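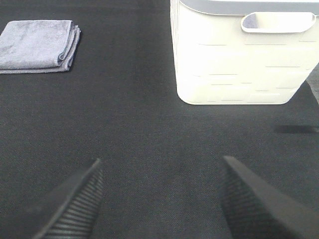
Folding and Basket Work: notes for the second session

Welcome back! I've kept these notes short so you can prop them beside you while your hands are busy. We're only doing towels and baskets today. Fitted sheets can wait (you'll thank me).

I like a plain dark mat to work on. Pale towels show up well against it, and so does every bit of lint, so give the mat a going-over before you start. Clear yourself a decent patch, put the folded pile to one side and the basket to the other, and keep the middle free. At Ciltalon, where I learned all this in the linen room, we had 236 towels on a busy morning and the folding bench was never used for anything else. Coffee cups included!

The basic fold, which we'll do over and over until it's boring:

Lay the towel flat and smooth it out from the centre.
Bring the long sides together, then line up the hems before you go any further.
Fold the short ends in, once or twice depending on your shelf.
Turn it so the rounded fold faces you and the loose edges face the back.

Terry cloth is the tricky one. Those stitched bands near the hem are stiffer than the loops beside them, so the towel wants to curl over on itself when you pick it up by one end. Hold it with both hands and let it hang for a moment, then lay it down slowly. I still get a crooked one now and then.
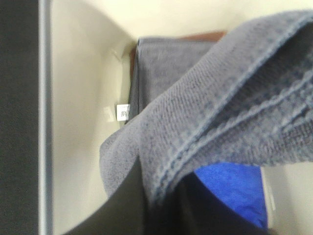
Do I have to fold bath towels and hand towels the same way?
Use the same method but stop a fold earlier on the hand towels, otherwise they end up as fat little bricks that topple off the pile.

Microfibre is easier because it's thin and grabs onto itself. Don't fuss if the bottom layer pokes out a touch past the top one. If it bothers you, open the last fold and redo just that one. My Dendska shelf at home is 40 centimetres deep and a slight step in the fold has never stopped anything fitting.
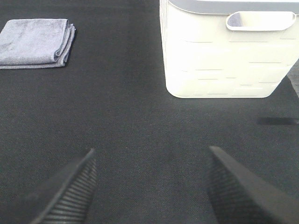
Folded microfibre towel and white basket on the work mat.

Now, baskets. I'm fond of the kind with slots or little holes in the walls, as you get some air through and a rough idea of what's in there without tipping it all out. Check the handle cutouts for sharp bits of plastic, especially on older ones, and don't fill past the rim if you're carrying it up stairs. Mixed colours are fine for clean things, but take out anything hard before you pile cloth on top. 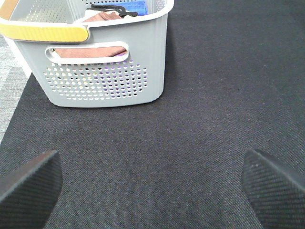
Grey basket with a mustard-yellow handle band, cloths inside.

For next time, bring 2 towels of different thickness and whatever basket you use at home.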